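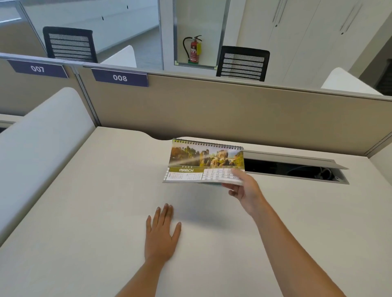 Desk calendar, March page, next to the open cable compartment

Spiral desk calendar pages catch when I turn them, and where should it go on a small desk?
Posted in Home Office and Stationery by Melahat Yazıcı

I have one of those desk calendars with a wire spiral along the top and a landscape photo for each month. The stand is grayish-green cardboard. We ordered 80 of them for the Movville office and I was the one who handed them out, so now people come to me when something is wrong with theirs.

The complaint is mostly the same. When you flip from one month to the next, the page catches on the wire and the holes start to tear. Mine did it going from February to March. The page went over halfway, stopped, and when I pulled it I got a small rip at the second hole from the left. I would like to get through the year without losing the whole thing, partly for the photos, which are nice.

The other thing is placement. My desk has a cable compartment at the back with a metal flap that lifts up. I keep the flap open during the day for my laptop charger. If the calendar stands in front of it I can't reach the cables, and if it stands beside it on the left I knock it over with my elbow when I reach for the phone.

Has anybody worked out a good way to turn the pages, and a spot for it that stays out of the way? I don't want to pin it to the cubicle wall. I write on it too often for that.

Ottmar Böttcher
Top contributor

I worked in a print shop in Sikwood for a long time and we bound a lot of these. The tearing nearly always comes from turning the page with the calendar standing up and pulling from one corner. All the force goes to the holes on one side.

What works better:

Pick the calendar up off the desk. Hold it by one side of the base with one hand, close to the bottom, so the cardboard doesn't fold shut.

With the other hand take the page at the middle of its lower edge. Lift it up and away from you in an arc and let the holes slide around the wire. Don't pull toward the ceiling.

If it stops, go back a little and wiggle it. It is usually one hole sitting on the place where the two ends of the wire meet. That seam should be at the back, between the last page and the stand. On cheap runs it gets left at the front. You can rotate the wire with your fingertips until the seam is behind the last page. Take it slowly, one loop at a time.

If a loop is squashed, open it back out to a round shape with the end of a pencil. Check this first, since a box of 50 packed flat with weight on top will have a few squashed ones in it.

For the rip you already have, put a small piece of clear tape on the back of the page over the hole and punch it again with a single-hole punch. A craft punch is fine. Regular office punches make the hole too big.

I would leave the calendar to the left of the compartment but farther back, near the partition. Your elbow doesn't travel that far. Leave enough room that the flap can come down at the end of the day.

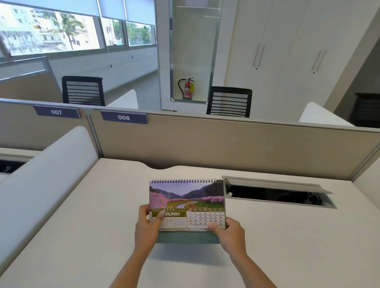 Can I write on the glossy pages with a regular ballpoint?
Ballpoint works on the date grid if you press lightly, but gel ink smears on a shiny coating, so try your pen on the back of an old month and wait 10 minutes before you rub it.

Guest from Jovcombe

I just tear the old months off. Never had a problem with the wire after that. If you want the photo, cut it out and put it on the fridge.

Melahat Yazıcı
Original poster

Thank you both. The seam on mine was at the front, right where the page was catching. I turned the wire around the way Ottmar described and now the pages go over without stopping. It took a few tries – the loops want to spring back at first. I checked a few more from the same order and several had the seam in front too, so I've written to Yaman, the supplier, to ask how the next batch will be packed.

I don't want to tear the months off because I look back at my notes, but I can see that it would work.

The calendar is at the back by the partition now. I can get to the charger. I'll put tape on the torn hole when I find the small punch.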